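3.2. Utensilios de medida y porción declarada

Los cuestionarios de frecuencia de consumo registran el volumen de las bebidas en unidades domésticas (taza, vaso, cucharada), que el codificador convierte después en mililitros mediante una tabla única. Wijesinghe, en el estudio de Rimetti, ya señaló que esa conversión arrastra un sesgo sistemático cuando el recipiente habitual del hogar difiere del recipiente de referencia.
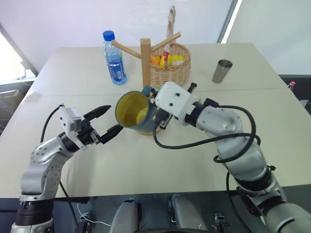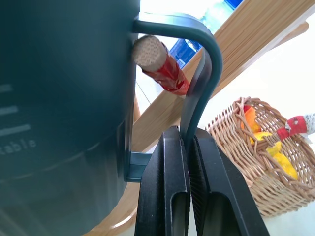

Figura 2. Arriba, mesa de tablero blanco con una taza. Abajo, recipiente verde azulado oscuro con asa y tres marcas de medida en gris claro.

La muestra procede de dos municipios, Satgate y Nudow, con 100 hogares en cada uno (200 en total). En cada hogar respondió la persona encargada de preparar el desayuno. Se pidió primero una estimación verbal del volumen servido y, a continuación, el vertido de una porción habitual de agua en el recipiente propio, cuyo contenido se pesó en una balanza con resolución de 5 g. El intervalo entre ambas tareas no superó los 18 minutos.

La diferencia entre volumen declarado y volumen medido se analizó mediante un modelo lineal mixto, con el hogar como efecto aleatorio y el municipio, el tipo de bebida y la presencia de graduación en el recipiente como efectos fijos. Los valores atípicos se conservaron, salvo error manifiesto de transcripción. No se imputaron datos ausentes.

El efecto de la graduación resultó significativo para la leche y el café con leche, pero no para las infusiones. Los hogares sin recipientes graduados tendieron a declarar volúmenes inferiores a los pesados, tendencia más acusada en Nudow. La escala de Gazi, aplicada como medida secundaria de familiaridad con las unidades métricas, mostró una asociación débil con el error absoluto y se excluyó del modelo final. El análisis de sensibilidad con la tabla de conversión alternativa se presenta en el apartado 3.3.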